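Trellow surgery center settles in after the move

The move from Condau Street is finished. The last of the filing cabinets came over in July, and the old building has gone back to its landlord. Patients who still have a card with the Condau Street address on it should throw it away, as mail sent there is no longer forwarded. The phone number is the same as before.

The new day surgery floor has 2 operating rooms, both on the east side of the building, with a recovery area between them. Families now wait on the same floor as the patient. At Condau Street they sat downstairs next to the pharmacy counter and had to be called up by phone, and that was the complaint we heard most often in the patient survey. The new waiting room has a door straight into recovery, and one visitor per patient may come in once the nurse says so.

Caroline Urio, who ran the scheduling desk at the old site, has taken over planning for the whole floor. Her first change was to the arrival times. Patients used to be told to come at seven no matter when their operation was, and some of them sat until noon with nothing to eat. Arrival times are now set for each patient and confirmed by phone the afternoon before. If you have not had a call by five, please ring the desk. The desk will also go over the rules for eating and drinking, which depend on the kind of anesthesia you are having, so have your letter at hand when you call.
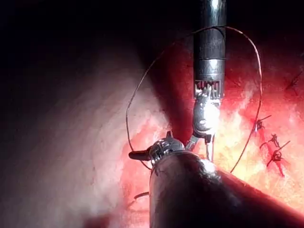 Suture work still takes its time.

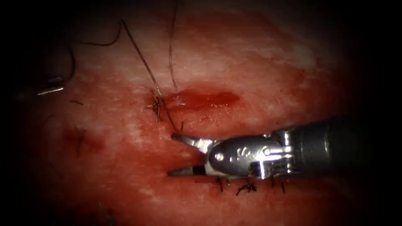 Parking has been the hard part of the move. The lot behind the building is shared with the Tiedemann medical library and fills up early. Patients going home the same day can be picked up at the side entrance, where cars may stop for up to 20 minutes. Staff have been asked to use the upper lot and leave the spaces near the door free. The bus shelter across the road is due to be replaced, but we have no date for that from the city.

You will need an adult to take you home after any procedure with sedation. A taxi driver does not count, and we do have to put off operations when no one can come. If this is a problem for you, say so when the desk calls – there is a list of local ride services with trained escorts, and most of them want two days' notice.

The follow-up clinic has moved as well and is now on the ground floor, first door past reception. Wound checks are done there in the mornings. Please keep your dressing on until the visit unless your discharge sheet tells you otherwise, and bring the sheet with you. Outside clinic hours, use the night number printed at the bottom of it.

Arne Hollmann, who looks after the building, is collecting a list of things that still need fixing. So far it includes the automatic door at the side entrance, a cold draft in the changing rooms and a sign on the second floor that points the wrong way. Anything else can be reported to reception or written in the book on the counter.

The Trurus fund has given $3000 toward new chairs for the recovery area. Of that, $2000 has been spent on recliners, which are already in use. The rest will go to side tables and reading lamps, and the order should be placed before the end of the year.

Visiting hours in recovery are posted by the elevator and may change over the holidays.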